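Report on a Site Visit to Prestthorpe: Review of the Dhillon Two-Arm Assembly Service

June 10, 2021

Purpose of the Visit

Stilside is reviewing outside services that could take over part of our small-parts assembly training and testing. One of the offers under review comes from Sutent, which markets a package under the name Dhillon. The package consists of a two-arm robot on loan, a set of peg boards and a support contract. We were invited to the company's demonstration site at Prestthorpe to see the system at work and to put questions to the staff who maintain it.

The visit was arranged for the morning and was limited to the demonstration hall and an adjoining meeting room. The production area was not part of the tour. Visitors were asked to sign in, leave bags at the front desk and remain behind the floor line while the arms were powered.

The Demonstration

The hall is divided into bays, and we were taken to the one set aside for fine handling. The task is built around a white board with blue parts of several shapes and sizes, among them slim pegs, thicker cylinders and a round knob. Parts and openings are spread across the whole board, so that both hands have ground to cover. Our hosts explained that the board can be ordered in other layouts and that customers may supply drawings of their own parts for an added fee.

Both arms carry hands with jointed fingers. Sutent considers this the main selling point of the package, as the same hand is meant to deal with thin and thick parts without a tool change. Our current equipment requires a change of tool between part sizes, and this item was therefore given extra time during the visit.

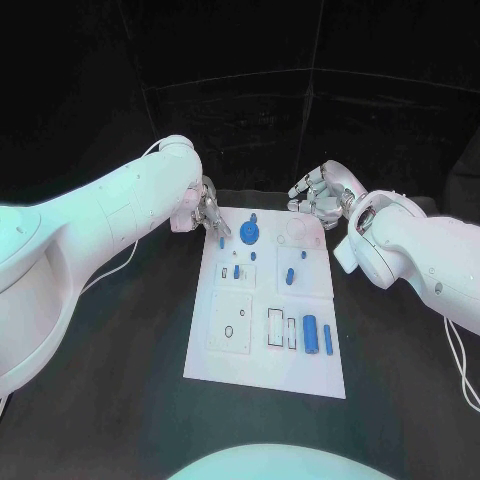

Terms of the Offer

The following terms were presented in the meeting room and confirmed in the printed offer:

Minimum loan period of 20 weeks, with an option to extend.

Operator training of 30 hours, delivered at the customer's site.

A stock of 300 replacement parts for the boards, supplied at the start of the loan.

Remote support on working days, with on-site service billed separately.

Delivery and installation are included in the loan fee. Return shipping is not. The customer must provide a level floor, a separate power circuit and a marked safety area. We noted that the offer does not state who pays for wear to the fingers, and we asked for this to be put in writing before any further step is taken.

Observations

After the meeting we returned to the bay for a closer look at the working area. The table is covered in black cloth and backed by dark panels, and the white board stands out well against both. The cables of the arms hang in open loops in several places. Our own safety rules call for cables near moving equipment to be secured, and we would need to know whether a cover or guide can be fitted without limiting the reach of the arms.

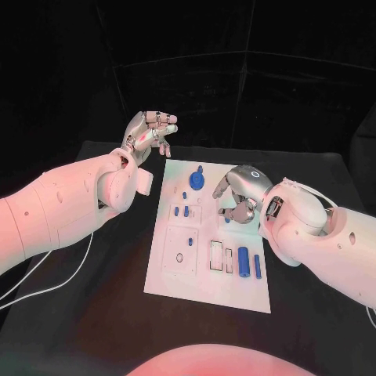

The question of floor space was also raised. The arms reach over the table from the same side, and room must be left to the left and right for the elbows and shoulders. The bay we have in mind at Stilside would have to be cleared of its shelving. The facilities office has been asked to measure it.

Staff answered most technical questions directly. They were less certain on the subject of spare hands, for which no delivery time could be given. We also requested cycle records covering a full working week, as a short demonstration is not a sufficient basis for comparing the system with our present line. The company agreed to send them.

Next Steps

The written reply on finger wear, the cable guide and the supply of spare hands will be added to the review file when received. A second visit with two operators from the assembly section is proposed for October, subject to budget approval. No commitment has been made to Sutent at this stage.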